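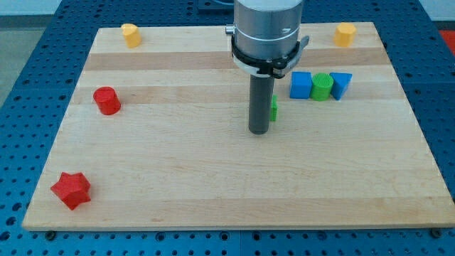

Sornier Robotics Teaching Lab, Bench Safety and Good Practice Group

Frequently asked questions: working with the bench arms

These answers cover the day-to-day rules for the arms on the perforated tables. They apply to students, staff and visitors alike. The full lab code is kept in the folder by the door, and where the two differ the folder is right.

Who may run an arm?

Anyone who has done the bench induction and signed the sheet for the current term. An induction from another lab does not count here, even if it was on the same make of arm. Visitors may watch from behind the floor line but may not hold the pendant.

Do I need a new risk assessment for every task?

No. Block sorting, pushing and stacking tasks with the plastic shapes are covered by the general assessment, number 441. You need a new one if you change the tool on the end of the arm, raise the speed limit, or put anything on the board that is sharp, hot, heavy or made of glass. If you are not sure whether your change counts, ask before you start.

How many people should be present?

2 people whenever the arm is running under power, one of them on the stop button. The person on the stop button does not type, read or take calls. Swap over when either of you gets tired.

Can I reach in to move a block while the program is paused?

No. A paused arm can start again. Press the stop, check that the light has changed, then reach in. This includes putting back a single block that has rolled or tipped over. Cylinders are the usual offenders, so stand them on end when you lay out the board.

How should the board be fixed?

Bolt it to the table through the holes. Tape, putty and rubber mats are not accepted as fixings. Check the bolts by hand at the start of each session, and check again if the arm has pressed down on the wood. The heads must stay clear of the arm's path, which is why they go at the edge of the board.

What about the rod tool?

The straight rod is for pushing only. Do not use it to press down on a block or to lever one up. Set the lowest height in the software so that the tip stops short of the wood, and test that height at slow speed over a clear patch before you run anything else. Look over the collar and its fastening before you power up. A tool that turns or rocks in your hand must be refitted.

What speed is allowed?

Slow mode for any new program, any new layout rule and any new operator. Normal mode is allowed after 6 clean runs in slow mode, written down in the bench log. A run that ends with the stop button is not a clean run, whatever the cause, and the count goes back to the start.

Does it matter how the blocks are laid out?

For safety, a little. Keep them on the board and away from its edge, so that a push does not send one onto the table or the floor. For good records, yes. Write down which shapes and colours you used and where they started. "Same as last time" is not a record. Groups using the Birkance layout sheets should copy the sheet number into the log.

May I use my own objects?

Yes, if they are light, have no loose parts and have been shown to bench staff first. No food, drink or batteries.

Why do the rules mention the Skeltuneck lab?

We share a log format with them, and some groups work at both sites. Their rules on speed are different from ours. When you are in this room, follow ours.

What is the Bhattacharjee form?

It is the near-miss form, and it takes its name from the project that first used it here. Fill one in if the arm touches a person, hits the board or the table, drops its tool, or moves when you did not expect it to. Damage is not needed for it to count. Hand it in before you leave the room. Forms are used to change the rules and are not used in marking.

Can I leave a program running over lunch?

No. Unattended running is not allowed on any bench, at any speed. If you both need to leave, stop the arm, move it to its rest position and switch off at the controller.

How do I leave the bench at the end?

Arm at rest, power off, blocks in the tray, board wiped with a dry cloth. Leave the board bolted down unless the next booking says otherwise. Sign the log with the time you finished.

How often are these rules reviewed?

2 times a year, with the next review in November. Suggestions can go in the back of any bench log, with the rule you want changed and what you would put in its place.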